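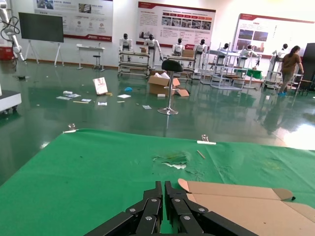
About Flindell

Flindell packs and ships small goods for other companies. We started as a hand packing shop with one long table and a rented van. Today 34 people work here, and part of the packing is done by robots.

How the work is divided

Our first robot cell, Stundach, went in to handle flat cardboard: picking up a box blank, opening it and setting it down for filling. That job used to be done by hand all day, and it was the one people most often asked to be moved off. The second system, Plavico, moves filled cartons between the packing area and the loading door.

People still do the filling, the checking and anything fragile or oddly shaped. They also decide when a robot stops. Every cell has a stop button that anyone on the floor may press, and no one has to explain themselves to a supervisor before the line is cleared.

What changed for our staff

No one lost a job when the cells came in. Some jobs did change a lot. Two former packers now run the robot cells full time, and others rotate through them. Training takes place during paid hours. Workers who would sooner stay at the packing tables can do so at the same rate of pay.

There is less lifting than before and more watching, and some of our people find the watching tiring in its own way. We now limit a turn at a cell to 2 hours, followed by other work. Noise was also a complaint in the first months, and we moved the break room to the other end of the building.

Teaching new tasks

New tasks are tried on a practice table before they reach the line. For Mạch, our latest project, the team has logged 406 trial runs with cardboard of different sizes. Torn and bent pieces are included, as they come up in daily work. A task goes to the line when the people who will work beside it agree that it is ready.

Visits and jobs

The floor is closed on Sunday. Groups can visit by arrangement in August, and shoe covers are provided at the door. Open positions are listed on our jobs page.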